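Zurkevia lädt ein: Im Mai reden wir endlich miteinander über den Segen für alle

Pressemitteilung

234 Mal geteilt | 3 Kommentare

Ich schreibe diese Mitteilung selbst, also bitte keinen Amtston erwarten! Unser ökumenisches Netzwerk Zurkevia holt im Mai Gemeinden aus 12 Orten nach Tredby, und es geht um die Frage, die uns seit der letzten Synode umtreibt: Dürfen Pfarrerinnen und Pfarrer gleichgeschlechtliche Paare segnen, auch wenn der eigene Kirchenvorstand dagegen ist? Fast 700 Leute haben unseren Fragebogen ausgefüllt (ich hatte mit einem Bruchteil gerechnet), und viele haben noch die Rückseite vollgeschrieben.

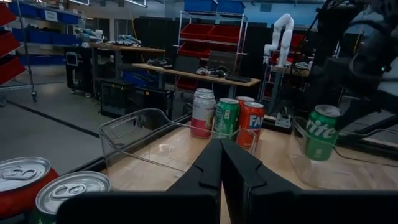 Den Auftakt macht Pastor Brodie Tomoana mit einem Bibelgespräch über Ruth und Noomi, danach streiten Elaheh Mazandarani und Behrouz Ansari auf dem Podium, und die beiden sind sich wirklich in fast nichts einig – genau deshalb habe ich sie gefragt. In der Pause gibt es Brote, Kuchen und Getränke in Dosen, rote und grüne, mit Ziehlasche, also keine Sorge wegen vergessener Flaschenöffner. Abends um 19 Uhr feiern wir Andacht, wer mag, bleibt zum Singen.

Der Eintritt ist frei, Anmeldung über das Gemeindebüro in Tredby. Ich freue mich auf euch, auch auf die Skeptischen!

Gholamreza Zarei, für Zurkevia

Kommentare (3)

Marlies K.: Kann man auch nur zum Podium kommen? Vormittags muss ich arbeiten.

Gholamreza Zarei: Klar, einfach dazusetzen!

orgelpfeife: Bin anderer Meinung als ihr, komme aber trotzdem. Gibt es Parkplätze?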